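Keeping and Serving Whisky at Home

Storage

Stand bottles upright. Spirit at 40 percent or more will break down a cork in prolonged contact, and the crumbs end up in the glass. Once a month, tip the bottle briefly to wet the cork, then return it to vertical.

Keep bottles out of direct sun. A closed cupboard at a steady room temperature is enough. Avoid shelves over a stove or radiator.

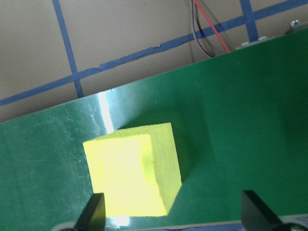 Opened bottles

Air in the bottle dulls the flavor over time. Above half full, expect little change for a year. Below a third, decant into a smaller bottle with a tight cap and label it with the name and the month opened, e.g. "Niven, March."

If a cork snaps, remove the pieces with a corkscrew and pour the whisky through an unbleached coffee filter. Save a few sound corks from empties as spares. Sizes vary, so test the fit before you need one.

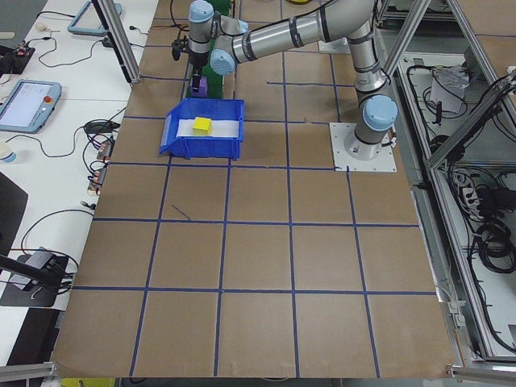
Rinse a replacement cork in hot water and let it dry fully before fitting it.

Adding water

Use a pipette or a teaspoon. For a 2-ounce pour, start with half a teaspoon of still water at room temperature, wait a minute, then taste. Cask-strength bottlings usually take more.

Glasses

Wash by hand in hot water with very little soap. Rinse twice and air-dry upside down on a rack. Cupboard smells collect in the bowl, so rinse again before pouring.

Ailsa Baxter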